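Home > Kitchen & Table > Trays & Serving

Search Search products, brands... Go

Postis Bunny Tray, cream white

Back in stock at Wavonport, first batch went in 2 weeks so dont wait. Rounded corners, thin raised rim so the crumbs stay put. Line-drawn bunny in gray with a little flower on its head. "Rabbit" in script on it too. Light, wipes clean, stacks flat in the cupboard. Looks best on a dark table, the pale color really stands out. 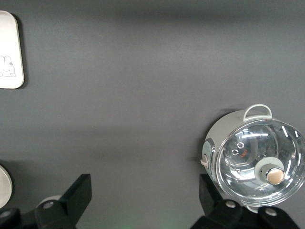 Does the print hold up? Had mine since August, goes in the dishwasher most nights and the bunny is still fine. Rim picked up one small scratch. Would get a second. – Teoh

Good to hear. Top rack only please, and no microwave.

Size: fits a mug plus a small plate, or toast for two. Not a big party tray. For that see the Pruteck oval, item 219, same shelf. Goes nicely with white bowls and a white toaster if you are doing the whole breakfast corner.
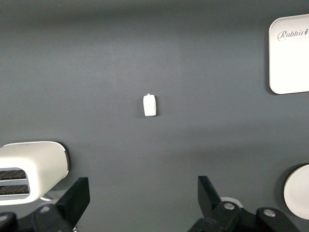
Shipping: flat rate 5 dollars, free over 100. Orders in before noon go out same day, after that next mornig. Returns ok if unused, keep the box. Gift wrap at checkout, plain paper only right now, ribbon is out.

Tags: trays, breakfast, bunny, kids table

Last updated: August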